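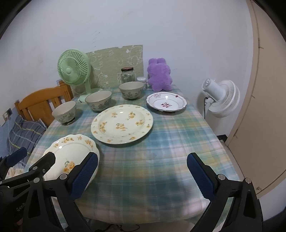 3.2 Mixed tableware and the order of clearing

Households in the study rarely owned a single matched set. Over the years plates were broken, replaced, received as gifts or brought in by a relative who moved, and the result was a table on which two or three patterns were in use at once. We coded each table in the sample as matched, partly matched or mixed. A table was coded as mixed when at least three decorations were present and no one of them was shared by all the dishes. The table in Figure 4 is a typical mixed case: cream plates with yellow flowers, a white dish with a wavy silver-edged rim and a small maroon and pink flower in the center, and rice bowls with green-and-grey leaves on the outside. Of the 92 households, 61 were coded as mixed.

Figure 4. Mixed tableware on a dining table with a plaid cloth. One cream plate is tilted up from the table; the rice bowls stand in a diagonal row toward the back left.

Mixed tableware matters for clearing because the dishes do not stack well. A wide rim leaves a gap under the next plate, and a wavy rim gives a bowl set on top of it an uneven seat. People who cleared such tables every day had settled on an order, although few of them described it as a rule. Large flat plates were usually picked up first and became the base of the stack. Shallow dishes went on top of them. Bowls were either nested and carried in the other hand or left for a second trip. Where two decorations came in nearly the same size, most participants still kept them in separate piles, and when asked about this they mentioned the cupboard, where the piles were also separate.

The second point concerns objects that stay on the table between meals. Jars, small containers with lids, fans and toys were common along the wall side, and the back of the table in Figure 4 is occupied in this way. We call this strip the standing zone. Participants cleared up to the zone and wiped up to it, and they seldom moved what was in it. In the interviews several people did not mention these objects at all when asked to list what was on the table. Golob reports the same omission for kitchen counters in his earlier work on the Kernero apartments, and our coding of the standing zone follows his, with the difference that we include soft toys.

Interviews and table visits produced 391 coded clearing episodes. Two of the authors, Szénási and Jõgi, coded all of them independently and settled disagreements by discussion. Most disagreements were over dishes with worn decoration, which one coder treated as plain. After the first round in July we changed the instructions so that any visible trace of a pattern counted as decoration, and the early episodes were coded again.

Tablecloths were recorded but are not analyzed in this section. Their effect on how plates are slid or lifted is taken up in Section 3.4, together with the oilcloth and bare wood tables from the Amaral households.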